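Firmware signing on older desktop boards is usually treated as a settled matter. Poonam Kashyap, who maintains the update tool at Cestora, thinks it deserves another look.

"The check itself is sound," she says. "What varies is when it runs. On some boards the signature is verified before the image is written, on others only at the next boot, and the second group is where we get the support tickets."

Her team tested 14 boards between January and March, each with the same build of the tool, version 1404. Every board was updated 200 times with a valid image and then given one with a single altered byte. All of them refused the altered image. Three refused it too late, with the old copy already erased.
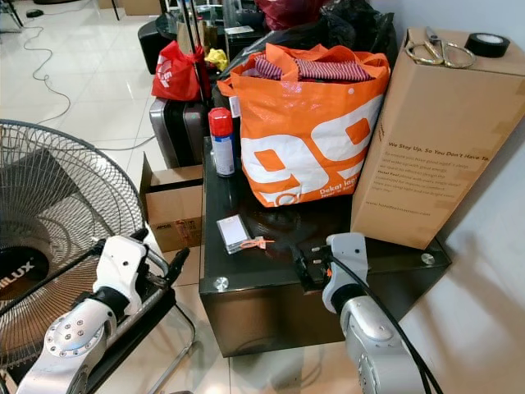 Those three had no second flash chip, so recovery meant an external programmer and a clip. Kashyap does not regard that as a reasonable thing to ask of a home user. "You can write a guide, and we did. Most people will send the board back."

The next release of the tool, under the working name Irneck, verifies the image in memory first and will not start the erase if the check fails. The extra pass adds around four seconds. Shivam Tyagi, who wrote that part, says the delay comes mainly from reading the image back in small blocks.

"We could use larger blocks," he says. "Two of the older controllers drop data when we do."

Neither would give a release date. Kashyap wants the power-loss tests repeated first, this time with the sleep timer disabled, and the board list in the manual is still being corrected.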